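Re: [prothero-players] Is the Fevon server worth keeping up?
From: Bernadette Phelan
To: prothero-players list

Hello all,

Sorry for the slow answer, I wanted to read the whole thread with a cup of tea before wading in, and then the tea went cold and I made another one, so you may blame the kettle for some of this.

Yakubu Nnaji wrote:

> I looked at the login records again. We had 260 people on at least
> once in January, against 399 in the same month last year. I love
> Prothero as much as anyone, but if that is the way it's going we
> ought to think about folding Fevon into Flamel and having one
> busy server instead of two sleepy ones. Would anyone be very
> upset? Be gentle, I still have my house in Bemunstead.

Thank you for doing the sums, Yakubu, and I shall be gentle, but I would be a bit upset, yes. I don't quarrel with your numbers at all. What I would say is that counting logins tells you how many people came through the door and very little about how long they stopped. I was on for most of Thursday evening and the market square in Bemunstead was as lively as I've seen it since the old fishing update. There was a queue for the ferry! I had forgotten that the ferry could have a queue.
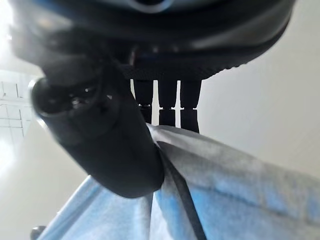
Last January also had the double harvest event, you'll remember, and a great many people came back for the lantern hat and then went away again once they had it. I don't blame them (I went back for the hat myself, and I'd never really left). If you take those visitors out I suspect the drop looks a good deal smaller, though I'd want Emiliano to check that, as he understands the records and I only understand hats.

Now, as to merging. The trouble is that Flamel and Fevon have grown into quite different places. Flamel is where you go if you want to fight things, and they are very good at it over there, and they talk very fast. Fevon is where people potter. We have the allotments and the long-distance mule trade and Aldana's reading circle in the upstairs of the inn, and I can't see any of that lasting a week with somebody setting off fireballs on the stairs. When I visited Flamel in the autumn I was killed 2 times before I had found the bank, both times very politely.
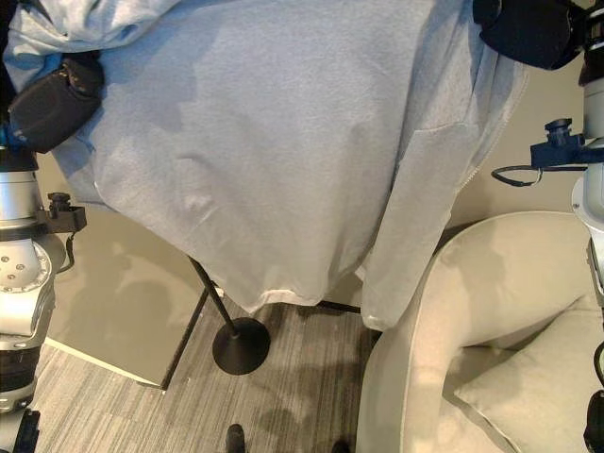 4 min read

There is also the matter of names and plots. As I understand it, anybody whose name is already taken on Flamel would have to choose a new one, and house plots would be handed out afresh by lot. Some people on this list have been the same miller or the same ferryman for years. Emiliano Sepúlveda has spent almost his entire playing life putting up that windmill, and I should not like to be the person who told him it was now a field belonging to someone called Deathpudding.
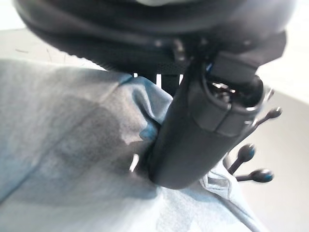
Close-up, gripper against the fabric

So could I suggest something in between? The travel gate between the two servers has been sitting there half finished since the big patch. If it were opened at weekends, the Flamel crowd could come over for the market and we could go the other way for the big raids, which we can never fill on our own. Everyone would keep their own house and their own name. We could try it for a couple of months and look at the records again afterwards, and if Fevon really is empty by then I promise to pack up my beehives without a murmur. Well, with a small murmur.

Two smaller things while I have you. Patricio Gallardo asked whether the mule prices are broken or whether he is just unlucky. I think they are broken - I sold a lame one on Fevon for more than I paid for the sound one - but please put it in the bug tracker, Patricio, as it will only get lost here. And Aldana Ibarra would like it known that the reading circle now starts at eight, server time, and that you don't need to have read the scroll beforehand. I never have.

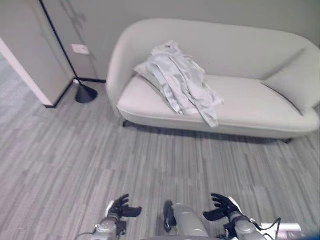
Pale sofa with two cushions and a crumpled garment

Do write back to the whole list about the gate idea and not just to me, or I shall end up with everybody's opinions in my own inbox and muddle them. Even a plain yes or no would help Yakubu. If you're on Flamel and reading this, we'd like to hear from you most of all, and I forgive whoever it was by the bank.

All good wishes from the allotments,

Bernadette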